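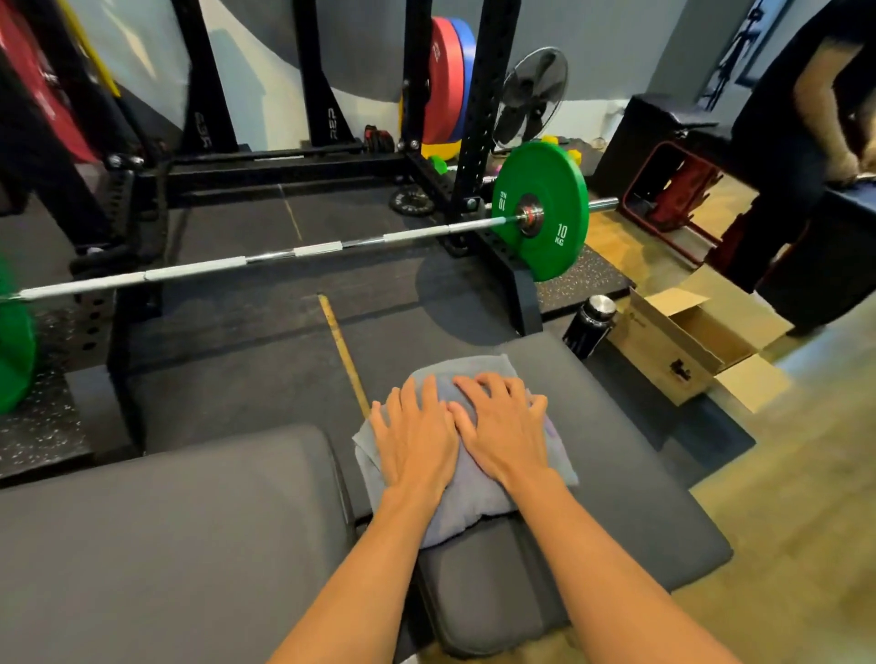 2026-06-18
Notes from the open day at Mundside, written up the same evening. For the handling group's file; add to it if you were there and saw different.

Arrived late morning, signed in, badge 27. The programme had been shortened from the April version: two live demonstrations, one talk, and the rest of the day open floor. The Brarovach cell was the reason for going, so I went there first.

The task was flat cloth handling. Two arms, parallel jaws, one overhead depth camera. A hand towel is dropped on the table from a fixed height, the system finds two corners, lifts, lets it hang, lays it down, folds in half, folds again. Cycle time quoted as 22 seconds for the regrasp stage alone. They had run 300 drops in the week before and put the failures on a printed sheet by the cell, which I thought was decent of them. Most of the failures were at corner detection, with the towel landing in a heap and the corners underneath. Very few were at the lay-down.

Points noted at the cell:

— Jaw pads are a soft moulded insert, changed daily. Wear shows first on the outer edge.
— The table surface is felt. I asked what happens on something smoother and was told the towel creeps during the second fold. We would have the same trouble on any vinyl or padded surface.
— No force sensing at the wrist. Contact with the table is inferred from motor current. It works, though the approach is slow because of it.
— Thick hems confuse the edge finder. It reads the hem as a second layer.

The Finard stand had a single-arm wiping demonstration. Cloth already in the gripper, fixed path, compliant wrist. Less ambitious and it ran all afternoon without a stop while I was near it. Pressure was set by spring, with no feedback. Worth remembering before we specify anything more expensive.
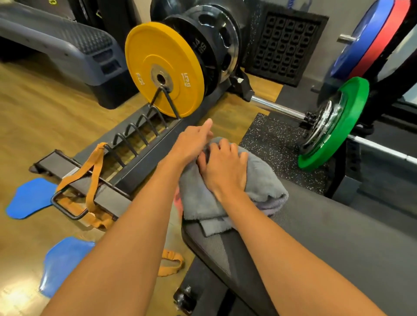
The talk (Bartoš, gripper side) was on using one arm to hold and the other to work. The main argument was that the holding hand should be planned first and the working hand fitted round it. We have always done it the other way about. When a fold fails on our rig the usual cause is that the cloth shifts under the moving arm, so a planned hold might remove a good part of that. The slides are to be sent on.

Also raised in the talk: clutter. Their cell is bare, and the speaker said so. A towel on a bench with equipment close behind it restricts the elbow more than the wrist, and the planner spends its time on the elbow. 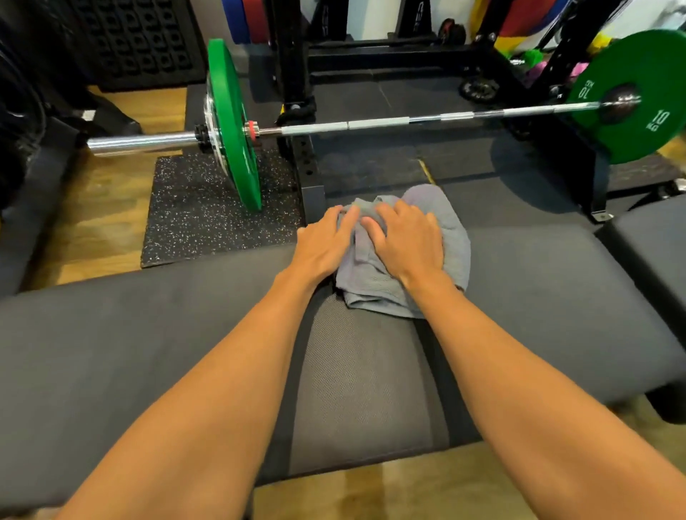

Does the Brarovach system need the towel laid flat before it starts?
It will start from a crumpled towel, but at least one corner has to be visible from overhead. If none is found it lifts from the highest point and drops the cloth again, up to 2 times, then stops and asks for an operator.

To do:
Request the failure sheet as a file.
Try hold-first planning on the existing rig with the thin towels, then the hemmed ones.
Measure creep on felt against our present surface, same towel, same fold.
Get a price for the spring wrist from Finard.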